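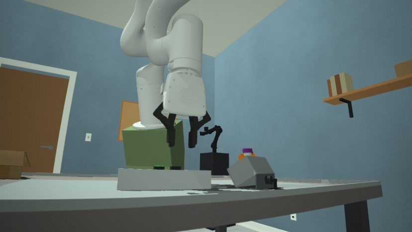 White arm, green pedestal and long grey table (computer render)

From: Mbali Ngubane
To: Stirkcombe field names list
Subject: Re: Cold Harbour and the two Pightles

Riaan Le Roux wrote:

> Hello all, I walked the lane from Gravden up to the top gate with the
> tithe map in my pocket and I can't make Cold Harbour fit. The map puts
> it east of the stream, but the old boundary bank is plainly on the west
> side, with a lovely old holly on it. Also there are two fields called
> Pightle, one either side of the chapel, and I only have a number for one.
> Has anyone got the earlier names? I'd like to get this corner coloured in
> before the September walk.
>
> Riaan

Riaan, what a good question, and I'm so glad you went up there on foot! I've had the same trouble with that corner for years and had more or less decided the map was wrong. I don't think it is now.

The rental of 1487 (the one Busisiwe transcribed, it's in the shared folder under Trestness Manor) has a "Coldherber" with a rent paid for it and "the water running on the west part". So in 1487 it was east of the stream, same as on the tithe map. Your bank must belong to something else, and my money is on Calves Close, which drops out of the records later on and has to have gone somewhere. If you look at the shape of the hedge below the holly it has that lazy backwards S you get when a strip has been ploughed with oxen and then hedged round afterwards. I got quite excited when I spotted it, standing in the rain with my sandwiches.

On the Pightles: a pightle is just a small enclosed bit of ground, so having two isn't odd at all. Ehsan Bajwa found four in one parish when he was doing the Gravden side. The one north of the chapel is plot 12, and I think that's the number you've got. The southern one is lumped in with the chapel yard on the map, but in the Msimang notebooks it's "Pikle, Mrs Hann's, wet at the bottom end", and it is still wet at the bottom end, I can tell you. I'd colour it as meadow and put a query next to it.

Incidentally, does anyone have a view on "Hundred Acres"? It's the tiny triangle by the ford, you could barely turn a pony in it. Abbas thinks it's a joke name, and they do turn up all over the country, the smallest field in the place being called 100 Acres or World's End or something equally grand. I love them. But the Trestness end also has a Hundred Acre Wood on one of the estate plans, and I wonder if the triangle was once a corner of that. Both have 100 written in figures and it looks like the same hand to me. Abbas, could you have a look when you're next at the record office? The plan is the rolled one with the torn corner, and you have to ask for it the day before.

I've put my tracing of the Cold Harbour corner in the folder, with the stream in blue and the holly marked with an H. Please scribble on a copy if you think I've got the bank wrong.

Busisiwe, the word after "Coldherber" in your transcript, is it "juxta" or "infra"? It makes quite a difference to Riaan's bank!

Mbali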